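Butville students open their robot simulation project to other clubs this April

BUTVILLE: I've been coaching the Butville High robotics club for a while now, and this is the first time I've written one of these, so bear with me! The short version is that our students have spent the school year teaching a two-armed robot to handle a big panel, all of it in simulation, and in April they're putting the whole project out for other school clubs to download and use for free.

The project is called Tarnari. It started because we wanted to work on two-armed handling and there was no way our budget was going to stretch to a pair of arms (our yearly budget is $800, and most of that goes to competition fees and pizza). A simulator runs on the computers we already have in the lab, and when an arm goes straight through the table you just hit reset and have another go.
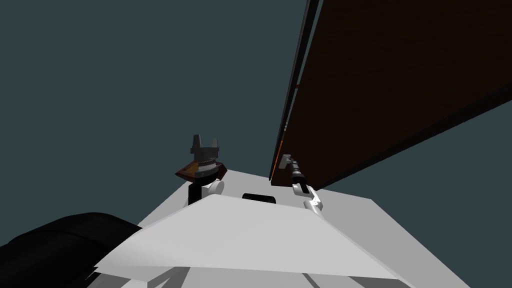 Tarnari in simulation: the left gripper points up while the right one reaches toward the brown panel.

The panel task is the one the kids argue over most. One arm alone can nudge a board that size, but getting two arms to agree on where it is and who moves first is a whole other problem, and the club has split into two camps about it. One camp wrote a controller where the right arm leads. The other wants both arms planned together. Both versions will be in the download, along with 46 practice setups that start the panel at different angles.

Letay Seyoum, our senior team captain, wrote most of the grasping code and has strong opinions about it. "I ran the same approach 500 times with tiny changes and I'd still tweak it tonight if they let me," she told me. "I want some other club to take it and beat my score."

Her score, by the way, is 69 clean grasps in a row. If your club gets past that, please write to us, she really does want to know.

We'll be showing Tarnari at the Fjeld Student Robotics Open in April, in the simulation category, with students on hand to walk people through the code. Doors open at 9 a.m. and our demo runs at 2 p.m. Big thanks to Nandix, the computer shop on Main Street, for lending us two graphics cards and letting us keep them way longer than we said we would.

Clubs that want the files before the event can email the Butville High robotics club through the school office. Put Tarnari in the subject line and tell us which simulator you're on and how many students you have.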